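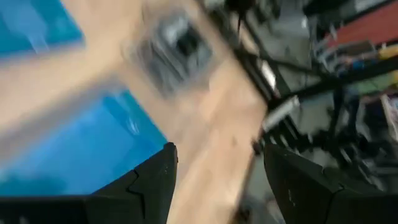
The Tulari Bargain, by Hatice Aksoy

Paperback, 239 pages. Harlow Pony Library, number 9 in the reissue series. Ages 10 and up.

Erin Kobori is thirteen and wants a show jumper. Her uncle buys her a retired trail mare named Tulari for $400, and by chapter four they are beating horses that cost more than his truck. You have read this before. We had too.

The middle is better. Tulari goes lame, the uncle lies about the vet bill, and Erin stops speaking to him for most of March. Then comes a county final, with the result you expect.

The jacket calls it "the truest horse story ever told." We'd settle for decent — the stable chores are right, the jumping rounds are not. No green mare clears that last combination.

New to this edition: a foreword by Noboru Takagi, which gives away the ending, so read it last. The old Ergate printing ran 124 pages and was heavily cut. If you own that one, this is worth the upgrade. Maybe.

Light shelf wear on some copies.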